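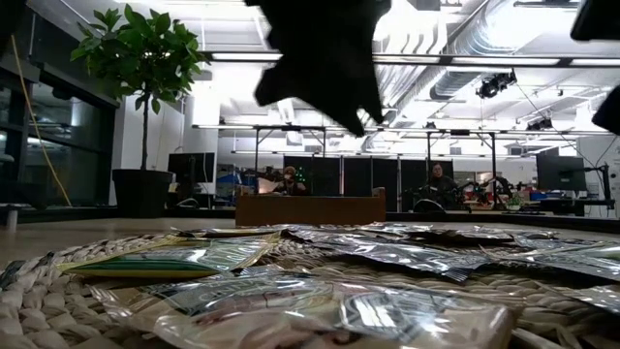 The shiny packets on the braided mat.

Forum: Kitchen and Pantry > Small storage
Thread: How do you keep small snack packets in order?

jytte_b
Wednesday, evening

Hello everybody. English is my third language, so please be patient with me.

I have a problem with small packets. I mean the shiny ones, with crackers, nuts, dried fruit and such things. In our pantry they live on one shelf, and every time I take one, two others fall down on the floor. So I put a pile of them on the round mat on the table to see what I have. It is a big mess of foil and I do not know where to begin.

My question is simple. Do you sort by what is inside, by size, or by date? And in what do you keep them? I looked at the Vurnier drawer boxes but they seem to me expensive for only holding snacks.

Thank you in advance,
Jytte

PrarntonPete
By date. Always by date. Everything else is decoration. Take a marker, write the month big on the front, oldest in front. Done in ten minutes.

chelseabloxham
I don't agree with Pete (sorry Pete!). I tried by date for a whole winter and my kids simply dug through everything to find the one they like, and then the order was gone. Now I sort by kind: salty in one box, sweet in another. They find it, they take it, they close the box. Well, sometimes they close the box.

Also I love your mat, is it the thick braided kind? I had a similar one and the crumbs went between the braids and stayed there forever. I would sort on the bare table, or put a towel over it.

jytte_b
Thank you both. Yes, it is braided and thick. Crumbs are a problem, but the packets are closed, so for now I am not afraid. Afterwards I shake it from the balcony.

Chelsea, what size are your boxes? And do the packets stand or lie?

chelseabloxham
Stand! Like files in an office. If they lie flat they slide, the foil is so slippery. Mine are shoe boxes that I covered with paper. 2 boxes for four people, and when the box is full I don't buy more.

wilmer_c
I would like to say something against the standing method. It works when all packets have the same height. In your photo I see one large packet in front, and the others look smaller to me. The large one will bend over the small ones and you are again at the beginning. I would take the large packet out, and pour what is in it into a jar with a good lid. Then only small ones are left and they can stand.

PrarntonPete
And then the date is in the trash with the packet. This is exactly how people end up with old nuts.

wilmer_c
Pete, one can cut out the date and tape it under the jar. I do this since many years.

jintana.s
Good evening. I rented a very small kitchen before, with a shelf 80 cm wide for all dry food, so I have some experience with this matter.

What helped me was clothespins and a string. I fixed the string on the inside of the pantry door and hung the packets from it by the top edge. It costs almost nothing. You see every packet from the front and you do not need to search. Heavy ones should not hang, they pull the string down. For those I used a basket from Harkach, but any basket will do.

About the date, I think Pete is right for nuts and wrong for crackers. Nuts become bitter. Crackers we eat before they have time.

oluf_g
A string on the door? Every time you open the door they will swing and knock. I would become crazy from this sound.

jintana.s
It makes a little noise, yes. One gets used to it. If you make the string tight, it is less.

oluf_g
My wife would not get used to it. We have a Fogh box with 3 compartments, for her, for me and for guests. The guest compartment is always the first to be empty and I have my suspicion who is the guest.

jytte_b
So many answers, thank you! Yesterday I did not expect that people have so strong opinions about crackers.

I made a decision for the beginning. The large packet goes in a jar, as Wilmer says, with the date taped under it. The small ones will stand in a shoe box, sweet and salty separate. The string I will keep in mind, but our pantry door is thin and I am not sure that a nail would hold in it.

One more question. If a packet is already opened but not finished, do you put it back with the others?

chelseabloxham
No! Separate bowl, on the counter, eat this first.

PrarntonPete
Clip it, put it in front, write the date of opening.

jintana.s
For the string, you do not need a nail, Jytte. I used the small hooks that stick by themselves. Clean the door with alcohol before and wait one night until you hang something.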